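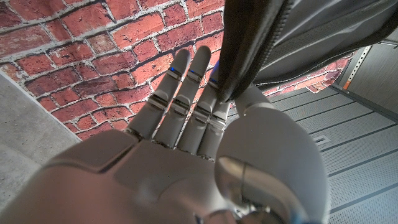
# Starting a small forest garden on poor ground

Most guides to forest gardening promise you seven layers, no digging and baskets of fruit by year three. I've worked on our plot at Skirkside for long enough to doubt all of it except the fruit, and the fruit took longer. What follows is what I'd do if I had to start again on thin, tired soil in a cold, wet part of the country.

Our piece was sheep pasture until we fenced it: 2,665 square metres, sloping north-east. If yours faces south, you can be bolder than I suggest.

## 1. Leave it alone until May

Walk it through a winter first. Mark where water stands and where frost is still lying at 11 in the morning. We skipped this and put plums in the worst frost pocket on the field. They flower beautifully and I have eaten very few plums.

Get a soil test from a lab. The strips from the garden centre gave me three different readings from one bucket.

## 2. Plant the windbreak before anything you want to eat

Alder, hazel and hawthorn, bare-rooted, in two staggered rows a metre apart. We ordered 976 whips from the nursery at Larness and heeled them into a trench the same afternoon. Don't let the roots sit in the open, even for the length of a cup of tea.

I'd give the windbreak two full seasons before the fruit trees go in. Every book I own says you can do both together. You can, if you enjoy buying apple trees twice.

## 3. Kill the grass properly

Cardboard under woodchip is the usual advice, and it works on lawns. On old pasture with couch and creeping buttercup it holds for one summer, then the couch comes through the joins. What worked for us:

- Scythe or mow as low as you can in early spring.
- Cover each planting spot with a heavy woven sheet, at least 2 metres across, and weigh down the edges.
- Leave it for a full growing season.
- Lift the sheet in autumn, fork out what roots you find, then plant and mulch.

Yes, that's plastic on the ground for a year. I don't like it either. We've used the same sheets ever since and they are still in one piece.

## 4. Space the trees for their grown size

Svetozár Trnka, who planted the Umstead orchard, told me to take whatever gap the label gave and add a third. I thought he was being fussy. Our rows at 4 metres are now meeting overhead and the currants beneath have sulked for two years.

For apples on a middling rootstock I'd go to 6 metres. It will look ridiculous at first. Grow squash in the gaps.

## 5. Be choosy about the lower layers

Comfrey is sold as a plant that mines minerals from deep down and feeds its neighbours. I've seen little to convince me of the mining part, but it shades out grass and the bees like it, so it stays. Buy a sterile variety or you'll have it everywhere.

Things that have earned their place here: blackcurrants, rhubarb, Welsh onions, sweet cicely. Things that haven't: sea kale (slugs), Good King Henry (nobody would eat it twice) and goji, which I now regard as a rumour.

## What it cost

£1,128 for trees, whips and sheeting. The fence was extra – get three quotes – and so were the guards, which Stan passed on to us second-hand. Voles still got in under nine of them, so push yours well into the soil and check them again after the first hard frost.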